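Short Courses at Ellholm and Batstead: Frequently Asked Questions

Last updated Feb 23, 2021

The answers on this page apply to all daytime and evening short courses taught at the Ellholm and Batstead sites. Learners on certificate programmes should refer to their programme handbook, as separate rules on fees and attendance apply.

Enrolment

Who may enrol on a short course?

Short courses are open to anyone aged 18 or over. No previous qualifications are required unless the course listing says so. A small number of intermediate courses, such as Bookbinding II and Pattern Cutting II, ask that learners have completed the matching first course or can show work of a similar standard.

How do I enrol?

Enrolment may be completed online, by post or in person at the Ellholm reception desk. The Batstead site has no enrolment desk, and forms left there will be sent to Ellholm by internal post. Please allow extra time if you choose to hand in your form at Batstead. A place is held only when both the form and the fee have been received.

May I enrol on behalf of another person?

Yes, provided that the other person has signed the form. The confirmation letter will be sent to the learner and not to the person making the payment.

What happens if a course is full?

Your name will be placed on the waiting list in order of receipt. Places that become free are offered by telephone first and then by email. An offer that has not been accepted by noon on the following working day passes to the next name on the list. We regret that we are unable to say how likely it is that a place will become free.

Fees and financial support

How much does a short course cost?

The standard fee is £105 for a course of nine sessions. Courses that are longer or shorter are priced individually and the fee is shown in the listing. Materials are included in the fee for paper crafts, drawing and printmaking. Learners in textiles and upholstery are asked to buy their own fabric, as the amount needed varies with the piece being made.

Is help available with fees?

The Dostetti Fund offers awards of £250 to learners who are enrolling on two or more courses in the same year and who receive a qualifying benefit. Applications close at the end of November. The award is paid directly against the fees, with any remainder made available for travel between home and the teaching site. A list of qualifying benefits is printed on the back of the application form.

May I pay by instalments?

Fees for a single course must be paid in full on enrolment. Learners enrolling on more than one course may pay in two parts, the second falling due before the fourth session of the first course.

What to bring

Do I need to bring my own bag or case?

A bag is not required, although most learners find one useful for carrying unfinished work. Rigid portfolios larger than A2 cannot be stored in the teaching rooms and should be left in the rack by the Drakos Building entrance. Soft bags may be kept with you at your table, provided that straps do not trail across the walkways. Items may be left in a locker during the session but must be taken home afterwards - lockers are cleared each evening.
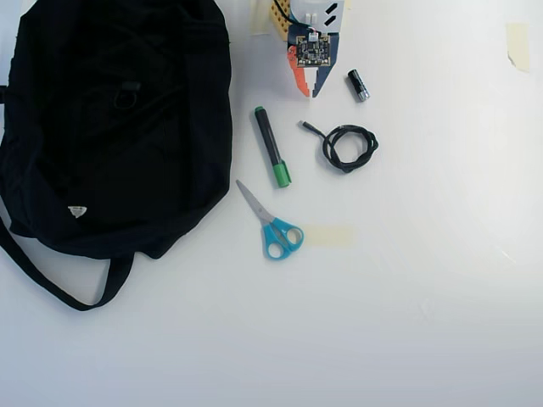
Soft black bag with a long strap, laid on a table.

Are tools provided?

Each teaching room holds a shared set of basic tools, which is sufficient for all first-level courses. Learners who prefer to use their own tools are welcome to do so. Craft knives must be carried to and from the site in a closed case, and spare blades must remain in their original packet until needed. Used blades should be placed in the yellow bin in each room and never in the general waste.

What should I wear?

Everyday clothing is suitable for most courses. Aprons are provided for printmaking. Closed shoes must be worn in the upholstery workshop at all times, including while setting up, and learners who arrive in open sandals will be asked to observe from the seated area.
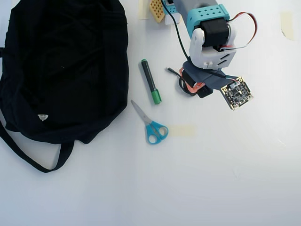
Personal belongings are brought to the sites at the owner's risk, and learners are asked to mark anything they would wish to have returned. Small tools are the items most often claimed by more than one person at the end of a session. Scissors with blue plastic handles, or a marker with a bright green cap, can be hard to tell apart from another learner's at a shared table, so a strip of tape bearing the owner's initials is recommended. The same applies to a plain black bag, even where it carries a small maker's label. The reception desk at Ellholm can supply tape on request.

Attendance

What if I miss a session?

There is no need to explain a single absence, but we ask that you telephone the site beforehand so that the tutor may plan the group work. Tutors are not able to repeat a missed session. Handouts may be collected from reception for up to one week afterwards.

What if I arrive late?

Learners may join a session at any point before the first break. In printmaking and upholstery, a safety talk is given at the start of the first session, and anyone who misses it must hear it in full before using the equipment. This may mean waiting until the tutor is free.

May I move from Ellholm to Batstead, or the other way round?

A transfer between sites is possible where the same course is running at both and a place is free. One transfer is allowed without charge. The two sites do not always teach the course in the same order, and learners who transfer part of the way through may find that some topics are repeated and others have already passed. Please speak to both tutors before making a request.

Can a course be cancelled?

A course may be withdrawn if too few learners have enrolled. In that event all fees are returned in full to the account from which they were paid. Fees are not returned where a learner decides to leave a course after the second session, except on medical grounds.

Lost property

Where is lost property kept?

Items found at either site are taken to the Ellholm reception desk and entered in the lost property book. Items found at Batstead are brought over once a week, and there may therefore be a short delay before they appear in the book.

How do I claim an item?

Please describe the item as fully as you can before it is shown to you. For bags, the desk will ask about size, colour, straps, fastenings and any label or patch on the outside, and then about the contents.

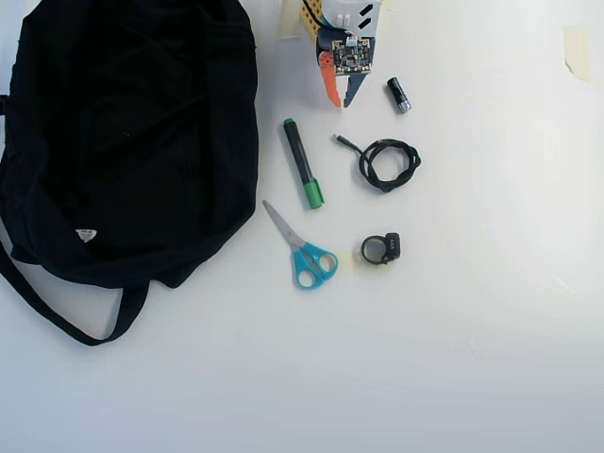
Small white patch and carrying strap on a black fabric bag.

How long are items kept?

Unclaimed items are kept until the end of the term in which they were found. Umbrellas, gloves and clothing are then passed to a local charity shop. Purses, keys and telephones are kept separately in the office safe and can be claimed only with proof of identity. Food is thrown away on the day it is found.

Buildings and access

Are the sites accessible?

The Drakos Building at Ellholm has step-free access from the car park and a lift to all floors. At Batstead the ground floor is step-free, but the first-floor drawing studio can be reached only by stairs. Any course at Batstead can be moved to a ground-floor room if we are told of the need at enrolment. Adjustable tables are available at both sites.

Is there parking?

Parking at Ellholm is free after 5 pm. Daytime learners should obtain a permit from reception. There is no parking at Batstead other than two marked bays for blue badge holders, and the public car park in the market square is recommended.

May I use the rooms outside my course?

Open studio hours are held at Ellholm on two afternoons a week during term, and are shown on the noticeboard inside the main entrance. Learners share the tables and are asked to keep their belongings to one side of their own place, leaving the rest clear for work - and to put lids back on pens and pots of ink before leaving.
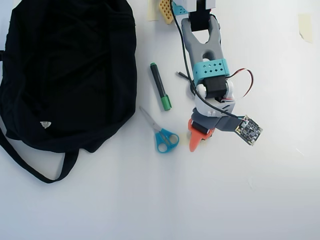

A green marker beside a bag on a white table.

Is there a library?

The craft library on the second floor at Ellholm holds 900 books and pattern sheets. Learners may borrow two items at a time on showing their enrolment letter. Pattern sheets must be traced and not cut. Returned items may be left in the box outside the library door when the room is closed.

How do I make a comment or complaint?

Comments should be raised first with the course tutor or with reception. If the matter is not settled, a complaint form may be obtained from either site and should be returned in a sealed envelope marked for the Short Courses Office. A written reply will be sent to the address given on the form.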